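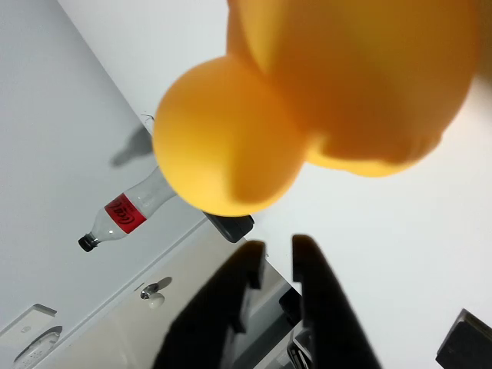

Chapter 7
Picking Things Up

A student team that builds a gripper usually tests it first on a wooden block. The block has flat sides and stays where it is put, and the gripper closes on it nearly every time. Then the team changes the object, and the trouble starts. A yellow rubber duck has no flat side anywhere. Its head and body are rounded lumps of different sizes, and two straight fingers closing on it may touch at only one small spot each. A clear plastic soda bottle lying on its side is a different kind of problem, with a body that lets light through, white reflections, a bright label and a narrow neck ending in a black cap. When a large object is held close to the camera, it can also hide part of what lies behind it, as the duck's head hides the shoulder of the bottle.

This chapter is about grasping ordinary objects with a two-finger gripper. It follows the work of a club team at Spahić Technical School, whose members entered the Trodis tabletop contest with an arm they named Plulden. You will use their notes and test sheets in several of the exercises. The notes are printed as the students wrote them, with a few spelling corrections.

What you should already know

You should be able to move an arm to a set position and return it to its home position (Chapter 4). You should also know how to read the current drawn by a motor, and how to write a simple loop that stops when a reading passes a limit. If you skipped the section on camera mounting in Chapter 6, go back and read it now.

The task

In the Trodis contest, each team gets a table, a bin and a set of household objects. The objects are placed by a judge. The arm has nine minutes to move as many as it can into the bin without dropping any on the floor. Teams learn what the objects are when the round starts, so a program written for one exact shape is of little use.

Lama Abu Hammour, the team's programmer, began by writing a separate routine for each practice object. By January she had so many routines that the program spent more time choosing one than moving the arm. She threw most of them out and kept 2. The first was for objects that are roughly as wide as they are tall. The second was for long objects lying down. The duck went into the first group and the bottle into the second.

Salvador Carrilho built the fingers. His first pair was smooth, and his notes from that week are short:

"Duck turns when we squeeze. Squeezed harder. Duck popped out. Need pads."

Both results are common with soft, rounded objects. If the fingers press above or below the widest part, some of the force pushes the object up or down instead of holding it. More force makes this worse. Section 7.3 shows how to find the widest part from a camera view, and Section 7.4 compares pad materials.

The bottle gave the team a different kind of failure. Their program found objects by color, and it found the red label very well. It then treated the label as the whole object. The arm went to the middle of the label, which was a fair place to grip, but the path it planned took no account of the neck and cap. On several runs a finger hit the neck on the way down and rolled the bottle across the table. King-fai Kuo fixed this by having the program draw a larger keep-clear zone around anything red. It was a rough fix – he says so in the notes – and Section 7.5 looks at better ones.

Keeping a test sheet

The team logged 922 grasp attempts before the contest. Each line on the sheet gives the object, how it was lying, the closing force, and the result. Their coach, Theerawat Sangkhawat, asked for one more column, headed "What we think happened." Students often leave such a column blank when a grasp works. Fill it in anyway. A grasp that holds by one fingertip is still marked as a success, and you will want to know about it later.

Words used in this chapter

Contact patch: the area where a finger touches the object.

Occlusion: one object blocking the camera's view of another.

Closing force: how hard the fingers press once they have met the object.

Slip: movement of the object against the fingers after the grip is made.

Before you begin Section 7.1

Collect four objects from home or the classroom. At least one should be rounded and soft, and at least one should be clear or shiny. Do not use glass. Set your gripper to its lowest closing force and check that the stop button works. Place the first object within reach of the arm, try to pick it up five times without changing the program, and record every attempt. Keep the sheet, as you will repeat the same test with new finger pads in Section 7.4.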